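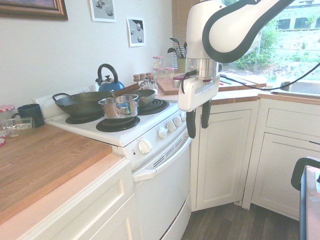 How much should I move things about between demonstrations?

Posted by Tala Nasrallah in Home and Hobby Robots

Hello all! I've finally got my arm recording properly in the kitchen and I am so pleased with it. The job is to pick up the small saucepan and set it down on another ring of the stove. I guide the arm by hand controller, and each go gets saved as one episode. I've got 62 so far, all with the pans in the same spots, and Lernelov trains on them without complaint.

The trouble is that if I shift the saucepan even a hand's width, the trained arm goes to where the pan used to be and closes on thin air. Do I need lots more episodes, or different ones? And should the wok, kettle and frying pan stay out while I record, or would it learn faster with a clear cooktop? Stove is off at the mains throughout, before anyone asks.

Majdi Abou Jaoude
Different ones! You're at the fun stage. With the pan always in one place, the quickest thing for it to learn is the place, so it has no need to look at the pan at all.

What I did with mine (cups on a shelf, so a bit easier than yours) was move the target before every single go. Turn the handle too, a saucepan with its handle facing the wall is nearly a new task as far as the gripper is concerned. I had 222 episodes when it started coping with spots I'd never shown it, and I danced round the room.

Leave the other pans out, but swap them about. If you train on a bare cooktop and then put a wok next to the saucepan you'll be back here asking why it panics. Keep your 62 as well, they're perfectly good examples of that one layout.

Also record at different times of day if there's a window. My morning model was hopeless by 4 in the afternoon.

Tharun Chacko
just get more data. I did 400 and it was fine

Rima Harb
Agree with Majdi, and I'd add a few recoveries. Start some episodes with the gripper slightly off to one side of the handle, then bring it back and finish the job. Mine used to drift a little and then had no idea what to do, and a couple of evenings of those made a lovely difference. Bin any go where you dithered, though. It copies dithering beautifully.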